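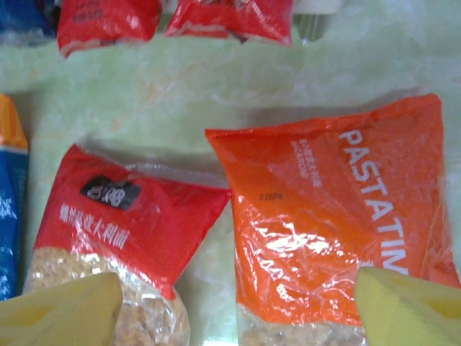

Eating out of the cupboard

2007-05-16

I have been trying to cook mainly from what is already in the flat. It began in December, when the lift was out and I live on the fourth floor. Carrying tins up all those stairs made me look at what I had at the top. There was a lot of it. I had two bags of red lentils open at once and a jar of capers that had moved house with me.

The rule is simple. I go to the shop once a week for milk, bread, eggs and fresh vegetables. Anything dried or tinned has to be used up before I replace it. I allow myself one spare of the things I use most: chopped tomatoes, chickpeas, rice and pasta. I don't keep a spare of anything else.

It has saved some money but less than I hoped. I used to shop at the Penura on the ring road, where everything comes in large packs, and the large packs were part of the trouble. A big bag of pearl barley is cheap, but I make barley soup perhaps twice in a winter. Now I go to Aoki at the end of my street. It costs a little more for each thing and I come home with less.

Dried pasta is what I get through fastest. For a long time I bought whichever shape was on offer and ended up with the last handful of several kinds, none of them enough for a meal. They don't cook in the same time so you can't just tip them in together. I broke most of them up for soup, which worked well enough, and now I stick to one long shape and one short one.
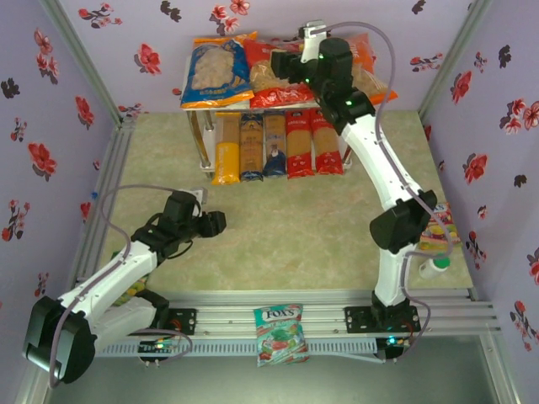
What I got wrong

Labels, first of all. I emptied everything into jars and wrote nothing on them. Plain flour and self-raising look the same, and so do cornflour and icing sugar if you are in a hurry. I made a white sauce with icing sugar in March and had toast for supper. Now I cut the name and the cooking time off the packet and put the piece inside the jar, facing out.

Then there was the depth of the shelves. Mine go back a long way and whatever is at the back gets forgotten. I moved the tall things to the rear and laid the flat bags in front, and the new one always goes behind the old one. It takes a minute when I unpack the shopping. I also bought a Zulex rack that hangs inside the door, but it only holds small jars and it rattles. It will do for spices.

I was also too strict to start with. I had chickpeas 4 nights running to clear the tins and didn't want to see another until Easter. If you try this, spread things out. A written list on the fridge helps - mine has a column for what is open and a column for what is sealed, and I cross things off in pencil.

Long spaghetti is still awkward. None of my jars are tall enough, so it stays in its packets, standing up, with a peg on the open one.
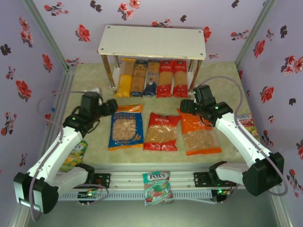 A reader wrote in after my last post to say that pegs are no use against pantry moths, and that she puts every new bag of flour, rice or pasta in the freezer for 3 days before it goes anywhere near the cupboard. She hasn't had moths since 2000, when she threw out everything she owned down to the bay leaves. My freezer is one drawer and it is full of peas and bread, but I might manage it a bag at a time. She also said to wipe the shelf corners and the little holes where the pegs for the shelves go, and I have done that. There was a lot of old flour in them.

Next I need to deal with the capers.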